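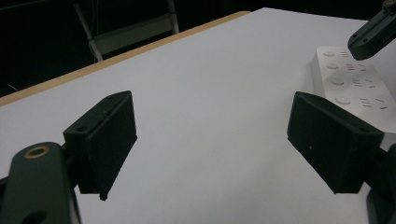 Dendach Disclosure Tracker -- state lobbying records, one login

Product page and our notes for buyers
Vendor: Dendach
Plan: Single office, 2 seats
Term: 30 days, renews on its own unless canceled
Alerts: up to 1,000 filings a month

Dendach pulls lobbyist registrations, gift reports and client lists from state websites and puts them in a searchable table. The sales copy says it will "show you who really has influence." We would not go that far. A gift report shows what somebody chose to report, and a tool that reads gift reports can't show you the dinner that was left off.

What you get is speed. Type in a lawmaker's name and the filings come up in date order, with the client next to each one. Doing the same thing on a state website can eat an afternoon. If your office does that every week, the price may make sense. If you do it twice a session, the state site is free.
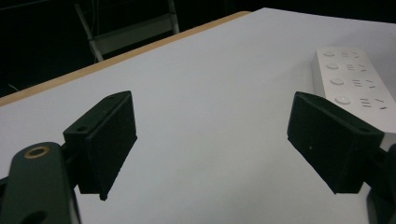

The "Influence Score" is harder to defend. Every lawmaker gets a number, and a 64 is flagged as "elevated." Elevated compared to what? Dendach says the formula is private. We would not put that number in a story, a mailer or a complaint, and we'd turn the column off on day one (Settings, then Columns).

Name matching needs watching too. The tracker listed Cabral and Varmont as one client in our test account. They are separate firms with separate filings. You can split them by hand, but the fix has to be made again on the second seat.

Exports: CSV and PDF. The PDF drops the amendment notes, so use the CSV.
Works with: Zako contact lists, import only
Not included: city and county filings, campaign donations
Refunds: none once the first alert goes out

Page updated Sunday, April 20, 2025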